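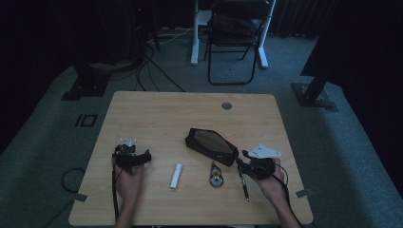

Equipment planning for manual demonstration work is the part of robotics budgeting that deals with the tools a person holds, the table they work at, and all the smaller things that have to be bought before a robot can be taught anything by example. It is usually treated as a branch of general automation purchasing, although people who have done both will tell you, at some length, that the two feel quite different. A factory buyer tends to begin with the machine. A demonstration buyer does better to begin with the tabletop, and a modest one will often do: a light wooden table on gray carpet, a pair of black hand-held grippers with a cable running down from each, and between them a zippered pouch, a pen and one or two other small things to be picked up. Nearly every heading in a sensible budget can be traced back to something in a setup of that kind.

Background

Early budgets for this sort of work were borrowed from the budgets for robot cells, and they carried over lines for fencing, floor anchors and safety scanners that a person sitting at a table had little use for. The habit of writing a separate plan is generally credited, at least among the workshops in and near Fandetstead, to Abdelkrim Hamdy, a purchasing planner who spent several years with the Pandthorpe training workshop. His planning sheet, first passed around one January and revised many times afterward, put the hand tools at the top of the page and the furniture directly under them. Older copies still turn up with his penciled notes in the margins, most of them about cable.

Main budget headings

Hand-held grippers. These are almost always the largest single line. They are bought in pairs for two-handed tasks, and the sheet asks the buyer to price a third unit at the same time, so that work can go on while one of the pair is being repaired. Mounting plates and brackets are sometimes sold with the gripper and sometimes not, and it is well worth a phone call to find out which. Weight matters a good deal more than a catalog suggests, and a buyer who can borrow a unit for an afternoon — and really hold it for that whole afternoon — will learn things no data sheet will say.

Cables and power. Wired grippers need enough slack for a natural reach, and the slack has to go somewhere sensible when the hands come down. Hamdy's sheet gives cables their own line, separate from the grippers, with room for spare leads, straps, floor covers and a power supply with outlets to grow into. Pandthorpe's first order left this line blank, and the workshop then paid for two rush deliveries in the same month.

Table and seating. A plain table with a pale, even top suits most work. A cable hole in the tabletop is a pleasant thing to have, though few buyers pay extra for one. Chairs are often taken from whatever the building already owns. Folding chairs are cheap and easy to store, but for longer sessions an adjustable chair is kinder to the back and should be in the budget from the start.

Stands and floor space. Stands with flat metal bases take up more floor than their height would lead anyone to expect. The usual advice is to mark the layout out in tape before ordering and to walk through it once or twice, carrying something awkward.

Small objects. This is the line that gets forgotten. Pens, pouches and other everyday things cost very little each, but they wear out, wander off in pockets and have to be replaced with something close to the original. The Craddock workshop keeps its small objects in a labeled cabinet and sets aside a fixed sum for them every quarter.

A worked case

The plan drawn up for the Clistton site is the one most often copied, partly because it is short. It allowed $3405 for a single table position, grippers not included, and within that sum $418 went to cables and their fittings. Delivery of the stands was quoted at 6 weeks and the grippers at 14, so the room was booked to match the slower of the two. The version in general use is dated June 7, 2021, and differs from the earlier draft mainly in having a larger line for seating.

Buying, renting and sharing

Renting is common for a first project, and many suppliers will take part of the rental fee off a later purchase if they are asked early and nicely. Sharing between sites has a more mixed record. Craddock and Clistton shared one set of grippers for a season and found that the carrying cases, the travel and the time spent setting everything up again used up much of what they had hoped to save. They still share stands, which travel well and seldom need adjusting.

Running costs

A plan normally covers the first year of use as well as the purchase. Typical entries are replacement straps, repairs, storage, cleaning and the wages of whoever is doing the demonstrations, with this last figure often passing the cost of the equipment before the year is out. Later editions of the sheet put wages on the same page as the hardware, so that both could be read together at the approval meeting.

See also

Bench layout
Equipment leasing
Hand tool maintenance
Spare parts planning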